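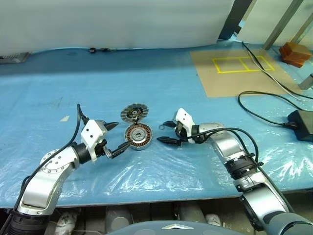
My aunt left me her caravan at Dutska, plus the 97 jars of plum jam stored under the bed. I drove up in October with my good thongs and a bad map, and I got there about 15 minutes before the office shut.

The bloke at the desk slid the key across and said, "You'll be wanting the book."

I didn't know of any book. He handed over a school exercise book, very greasy, with Prikeo written on the cover in her loopy capitals. Prikeo was the name of her boat – or so we'd always been told. I'd never seen a boat.

I sat on the step and opened a jar (bit sour, lovely colour) and started reading. It was all tides and weather, page after page of it, and every seventh page she'd put down what she had for tea. Sausages, mostly. Then right near the back: "Neighbour's kid wants to learn. Told her seven o'clock at the jetty, bring a jumper."

I looked at my watch. Ten to seven.

Well, I had a jumper. I put the lid back on the jam and went down to the water, and there was a woman my age already sitting there, untying a rope.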